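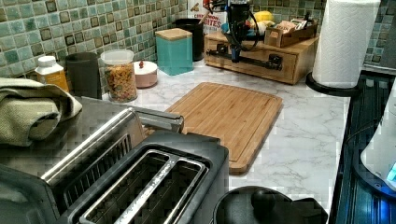
According to Boonsong Hemmin, the old parish register at Saengthong Chapel was never meant to be searched by anyone but the minister, and it should be easy to see why our first month went slowly. Names are entered in the order people joined. Families are not kept together.

Our project was to make an index of the register from the years when the chapel shared its minister with the congregation at Kokby. The book has 129 pages. We photographed all of them in January and typed up the entries in pairs, one person reading aloud and the other typing.

## Method

Each entry got one row: surname, first name, type of entry (baptism, marriage, burial, transfer), page and remarks. We ended up with 673 rows. Spelling was left as written, with a second column for the modern form.
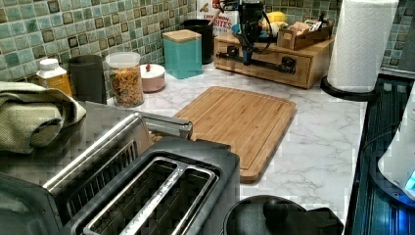 Where the two typists disagreed on a name, the row was marked and checked again against the page. There were 35 such rows. Most came from one clerk who wrote his capital L and S the same way.

## Results

Transfers were the largest group, at about 200 entries. Most were members moving to or from Kokby, usually in spring. Macario Palacios compared these with the Kokby minutes and found that several people were listed as members in both places for a year or more. We did not correct this. Both dates are in the remarks column.

Burials are thin in the middle of the book. Two pages there have water damage, and we could read only surnames.

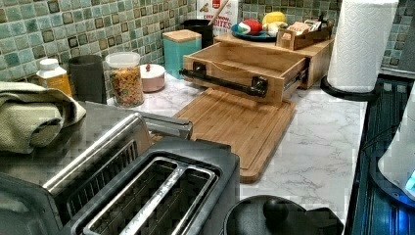
*Fig. 3. Kitchen counter with toaster and bamboo cutting board.*

## Still to do

The marriage entries need witness names, which we skipped. The loose sheets at the back have not been typed. A printed copy of the index will go to the chapel office and one to Kokby.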